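Search this site
Enter keywords
Go

Onau water district to switch 600 homes to new hardness setpoint in August

By staff writer
Saturday, 7:40 a.m.
11 comments | 80 shares

The Onau water district will lower the target hardness of treated water leaving its Lai plant in August, affecting 600 homes on the east side of the distribution network. Customers supplied by the older Eker wells will see no change this year.

The Lai plant draws from a limestone aquifer and has delivered hard water since it opened. Under the revised operating plan, part of the flow will pass through a pellet softening reactor before it is blended with untreated well water. The blend ratio will be set by an inline analyzer at the outlet of the contact tank, with a manual grab sample taken each shift as a check.

Pellet softening works by raising the pH of the water in a column of fine sand. Calcium carbonate comes out of solution and builds up on the sand grains, which grow into small, dense pellets. The heaviest pellets settle to the bottom of the column and are drawn off, and fresh sand is added at intervals. Unlike a household ion exchange softener, the process adds no salt to the drain and produces a solid that can be stored dry.

The reactor was supplied by Fikau, which also delivered the dosing skid and the control cabinet. Installation was finished in the spring. Commissioning ran longer than planned after operators found that fine particles were carrying over from the top of the column at high flow. The district reduced the upflow rate, changed the sand grade and added a polishing filter downstream. Turbidity at the filter outlet has stayed within the operating limit since then, according to the commissioning summary posted with the agenda for the last board meeting.

The change will be made in steps. Softened water will first be sent to the east reservoir only, which feeds the 600 homes. The district will hold each step until the readings at the sampling stations are stable. If pH drifts outside the set band at any station, the blend will return to the previous step. A full changeover on the east side is expected to take 40 days.

Stability is the main technical concern. Many of the east side mains are unlined iron pipe with a layer of scale on the inner wall. Water that is softened too far can dissolve that layer and release rust and other deposits. The plan therefore keeps the finished water slightly scale forming, and the district will track alkalinity and the calcium carbonate saturation index along with hardness. Sampling for lead and copper will be done at customer taps before the first step and again after the last one.

Short periods of discolored water are possible while the mains adjust. Hydrant flushing will be carried out overnight in the affected streets, and notices will be hung on doors the day before. Residents who see brown or yellow water should run a cold tap until it clears and avoid washing light fabrics in the meantime. Hot taps should be left off during that time so that sediment does not collect in the water heater.

Homes with their own softeners will need an adjustment. Most units are programmed with a hardness value entered at installation, and a unit left on the old value will regenerate more often than it needs to, using extra salt and water. The district will print the new value on the bill that follows the changeover. Dishwashers with a built-in softener have a similar setting, usually found in the service menu or on a dial inside the door. 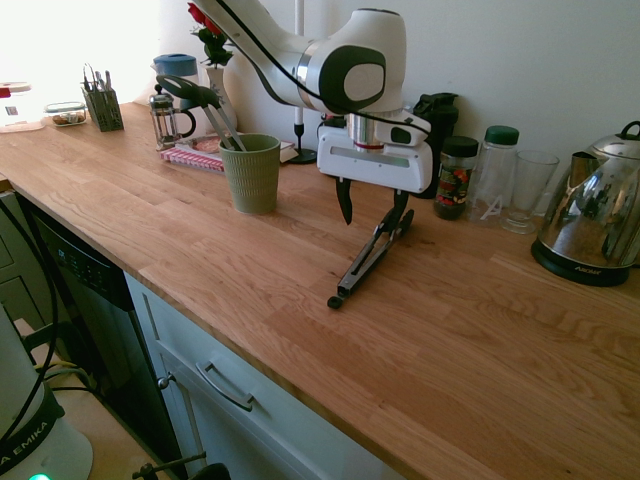 Existing scale in kettles, coffee makers and faucet aerators will not disappear with the new supply. Deposits already in place can be removed with a citric acid solution or white vinegar, followed by a thorough rinse. New deposits should form more slowly, although some will still appear wherever water is boiled or left to dry. The district advises against using vinegar on natural stone, which the acid can etch.

Rates will stay the same through the end of the current budget period. Operating costs for the reactor are mainly caustic soda, power and sand. The district expects to offset a small share of the total by selling dry pellets as a soil amendment, but it has not signed a contract with a buyer.

A decision on extending softening to the Eker wells will wait for a full year of data from Lai. Eker water has a higher iron content, and the iron would have to be removed ahead of the reactor to keep the pellets from fouling. The district has asked for a separate cost estimate for that work.

Sampling results from the east side stations will be posted weekly on the district website during the changeover.

11 comments | 80 shares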